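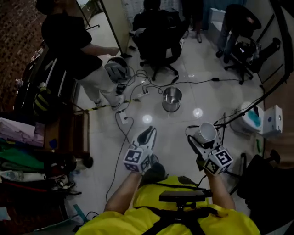
Mugs or paper cups for a shared workroom?

plikum_9
Our building manager wants us to drop paper cups and put out mugs from September. The pitch came with a leaflet from Taheri, the supply firm, saying one mug replaces 1,000 cups. Replaces them for whom? We have one small sink, down the hall, and people who set a drink on any flat surface and walk off. Has anyone done this and stuck with it?

stultitow
We did it two years ago at the Wadstead site. Works fine. Everyone gets one mug and washes it. I don't see the problem.

plikum_9
Everyone washes it? Every day? I'd like to see your sink on a Sunday.

brickwall60
I don't believe the 1,000 either. Those figures always assume the mug never breaks. Ours is a tile floor and a ceramic mug gets one drop, maybe. We bought 60 and by spring I was drinking out of a measuring jug.

stultitow
So buy steel ones. Or tell people to be careful, they're adults.

brickwall60
Steel ones burn your lip and walk out the door in people's bags. Ask me how I know.

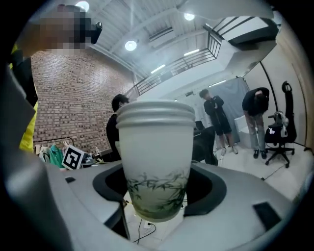
Anyway, I went back to paper, the kind with a bit of green bamboo printed on it so everybody feels better. I have my doubts about that too. A leaf on the side tells you what the printer had in stock. Read the sleeve they come in and see if it says what the lining is. Mine didn't.

tilefloor
Whatever you pick, sort out where the drinks go first. Power strips and cables on the floor plus a full cup of anything is a bad mix, and paper tips over if you look at it wrong. We put one shelf by the door and drinks stay there. Mostly.

stultitow
"Mostly" is doing a lot of work.

tilefloor
Fair. Still fewer spills than before.

plikum_9
Nobody has sold me on the mugs yet. I may ask for a pack of 100 paper and a few mugs for whoever swears they'll wash them, and see how many are still clean after a month – my bet is two.

stultitow
Put me down for three.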